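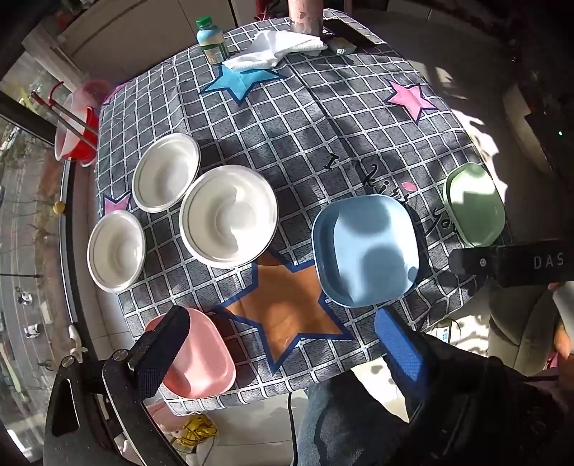

### 3.2 Materials and serving conditions

Portion estimates were collected in July at the Jiltness site, using tableware in two forms, round and rounded-square. Each of the 543 participants served a meal of cooked grain, and the served mass was recorded before eating. The reference portion was 100 g. Table coverings were not standardized across households, and pattern was entered as a covariate in the model.
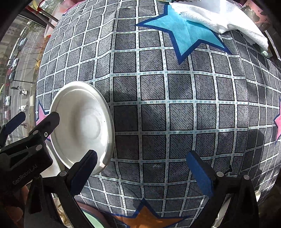 Rim width was treated separately from diameter. Following the Cleltau protocol, wide-rimmed items were assigned to the second block, with 20 minutes between blocks. Estimates made in outdoor light were retained. Error was larger for round forms in 8 of the 20 age bands, and the effect remained after adjustment for appetite score.
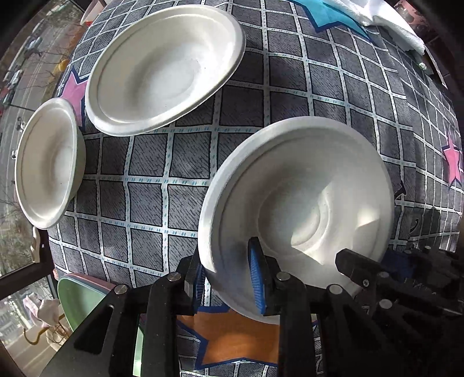
**Figure 2.** White molded bowls on a patterned tablecloth. The largest has a wide, flat rim.

Residuals from the Sarkar subsample were skewed and were log-transformed before pooling.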